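4. Setting up a shared calendar

Follow these steps to create a room calendar in Ateo and share it with your office. You need an administrator account.

1. Sign in and open Settings, then Calendars.
2. Select New calendar and type a name. Names can be up to 20 characters long.
3. Set the time zone. New calendars use the time zone of the account owner.
4. Under Sharing, add the groups that can book the room.
5. Select Save.

Note: A calendar can hold 700 bookings. When it reaches that limit, new requests are refused until old entries are archived (see Archiving bookings). 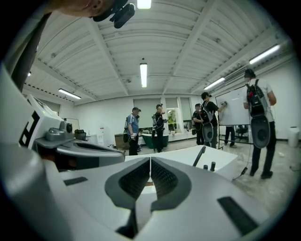

Nathalie Leclerc
Technical Writer, Ateo Documentation

Members of a group see the new calendar the next time they sign in. If someone is missing it, check that their account is in the right group — a personal invitation does not give booking rights.

To set opening hours:

6. Open the calendar and select Hours.
7. Enter a start and end time for each day. Leave a day blank to block bookings.
8. Select Apply.

Caution: Changing the hours cancels any booking that falls outside them. Export the calendar first. Canceled bookings cannot be restored.

If error 177 appears when you save, another administrator has the calendar open. Wait until they close it, then save again.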